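4.2 Email frequency and list attrition

The second part of the study looked at how often a company can write to its subscribers before they start to leave. We used the mailing list of Warnholm, a mid-sized seller of office furniture, which had 2,173 active addresses in April. After removing staff accounts and addresses that had bounced in the previous quarter, 1,876 remained. These were split at random into a low-frequency group and a high-frequency group. The first received one message per week and the second received 4.

Both groups got the same product news and the same discount codes. Subject lines were written by one person and were not tested in advance. The trial ran for 7 weeks. A subscriber was counted as lost on the day the unsubscribe link was used. Spam complaints were logged separately and are treated in Section 4.3. 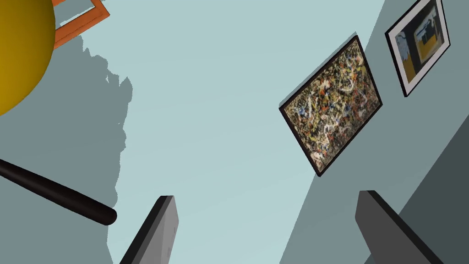

Figure 3. Rendered view with yellow sphere, orange-bordered rectangle and black rod.

Losses in the high-frequency group were concentrated in the first two weeks. After that the two groups left at a similar pace, and the gap between them did not widen further. This matches the pattern reported by Lema and Kioko for charity newsletters, where early departures were mostly people who had joined recently. We found the same link with time on the list: subscribers who had signed up through a contest form left sooner than those who had signed up at checkout.

Click rates per message were lower in the high-frequency group, but total clicks per subscriber were higher. Whether this is a good trade depends on what a lost address is worth to the sender. Magaña and Jang suggest using the average order value over a year. Warnholm could not supply that figure for contest entrants, so we report clicks only. The sample also came from a single company, and its customers buy seldom. Lists for groceries or clothing may behave differently.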